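How long should I stay off work after a stomach bug? (I help in a school kitchen)

Asked by Marilou Dizon, Oct 27, 2024

Hello all, hoping someone kind can put my mind at rest. I came down with a sick bug at the weekend, both ends I'm afraid, and the last of it was yesterday morning. I feel nearly human again and have managed toast and a banana. My shift at the Soriano canteen starts tomorrow at seven and we are already short of hands, so I'd love to go in. My sister says I'm fine once I can eat. My manager says to wait, but couldn't tell me how long. I do sandwiches and salad mostly, if that matters.

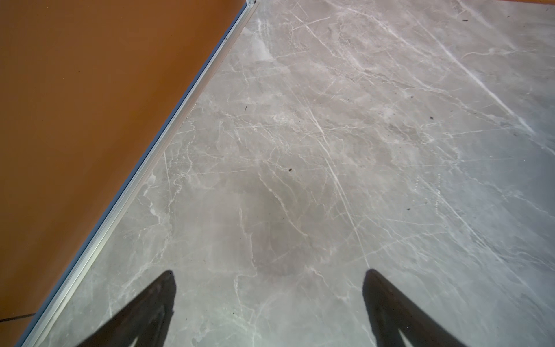
Genalyn Magbanua replied:

Oh you poor thing, I do sympathise, we had the same in our house in May and it went through all four of us. The usual advice here is to stay off until 48 hours after the last time you were sick or had the runs, and being able to eat doesn't start the clock. Do clean the hard surfaces at home while you're off, with a bleach-based product made up as the label says, because plenty of ordinary sprays don't do much against norovirus. Smooth panels, like the big burnt orange one in the picture, are easy enough to wipe down, but work along any cord lying against them too - I always used to miss the cables and the light switches. And with sandwiches and salad it matters more, as nothing gets cooked after you've touched it. Please stay put, lovey, your manager will cope!

Groslow replied:

Had it loads of times, always went back next day, never a problem. Hand gel and off you go.

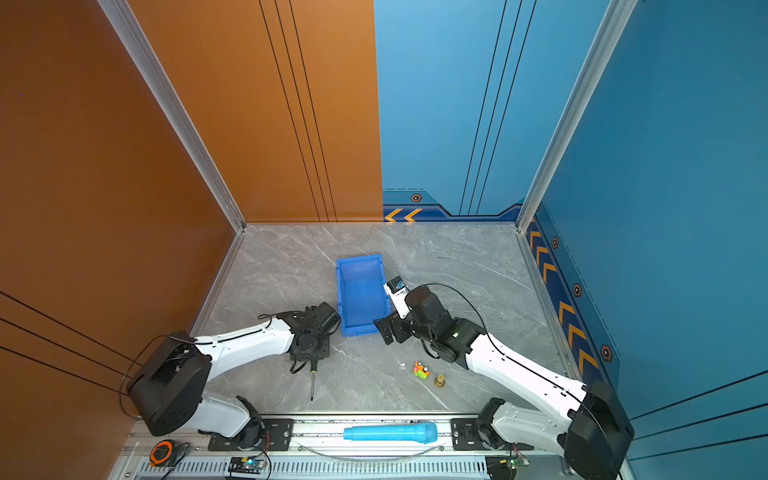 Does hand gel work against norovirus?

Alcohol gel is a poor match for it, so use soap and warm water and give it a good 20 seconds, thumbs and fingertips included. Gel is handy for other things, but please don't lean on it after the loo or before you touch food.

Drultance replied:

I'd go with Genalyn. I ran a kitchen for 18 years and we had one lad come back a day early, bless him, because he didn't want to let us down, and half the team was off by the end of that week. I can't prove it was him, of course, but I was much stricter afterwards. Two more things. You can still be passing the virus on for a while after you feel better, so keep up the hand washing even when your 48 hours are done. And wash any soiled towels or bedding on a hot wash, separately from the rest, and don't shake them out first. If you can't keep fluids down, or it's still going on after a few days, ring your pharmacist or 111. Hope you're back on your feet properly soon - and sip, don't gulp!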